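Trerivano cell - bench notebook
Dec 6, 2022

Great day on the two-arm cell! I came in to sort out the sloppy grip on the right side and ended up going over both arms, cables and all. Fulvio Gatti from Medden had left me a list in November and I'm finally through most of it.

Fingers first. The Bosch GO is my favourite test piece for this - slightly textured rounded housing, a ribbed torque ring, and a narrow neck just above the collar that the fingers should find every time. I've set the closing force to 235 on the controller scale, down from 770, which was far too much for a little 3,6V driver.

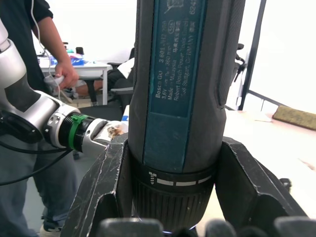

Cables and home pose

Re-homed both arms, then went around the loops by hand. The left one gets a generous loop off the top of the gripper housing now, and I love how freely it moves. Green bands stay on as they are, please. Fingers get parked open over the near board so you can check the tips without jogging anything.
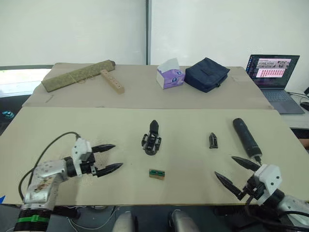
The next job is the finger faces. Gorkstead can do a new set in the same shape, and I'd like to try a softer face on one pair before we commit. Cycle counter was at 166 when I reset it. Plan is to run to 1,000 and then pull the fingers for a proper look - can't wait to see how they wear!

Still to do: ask Fagundes for the short screws, and copy the new home pose to the backup drive.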